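Products Spares Service Notes Downloads Contact

Ivell G6 two-finger gripper - service note, 21 November 2022

Affects units with finger firmware 4. After a fast approach the grip force reading can stay at zero, and the controller keeps closing on thin-walled or smooth items. Glassware may slip or tip over. Test cell: two arms, serving tray, capsule coffee machine, drinking glass.
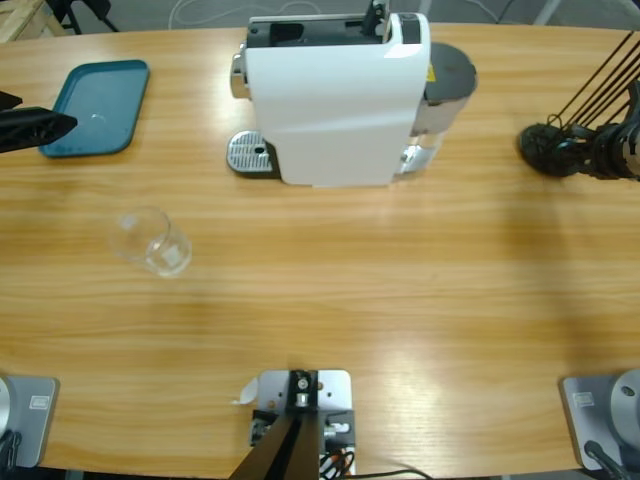
Brittany Gill: We see the same zero reading on firmware 4, but only on the left arm. Restarting the controller clears it until the next fast move.

Restarting is not a fix. Limit closing speed to 7 mm/s and stop the arm before contact. Keep hands out of the work area while the fault is active, as the force stop may not trip.
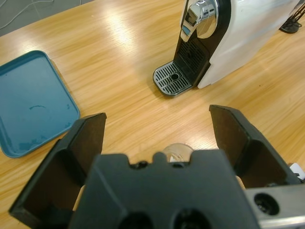 Firmware 6 restores the reading and adds a 600 ms check before each close. Units returned to Ilton for service are updated at no charge.

Contact: Ivell Service, Ilton | © Ivell | Back to top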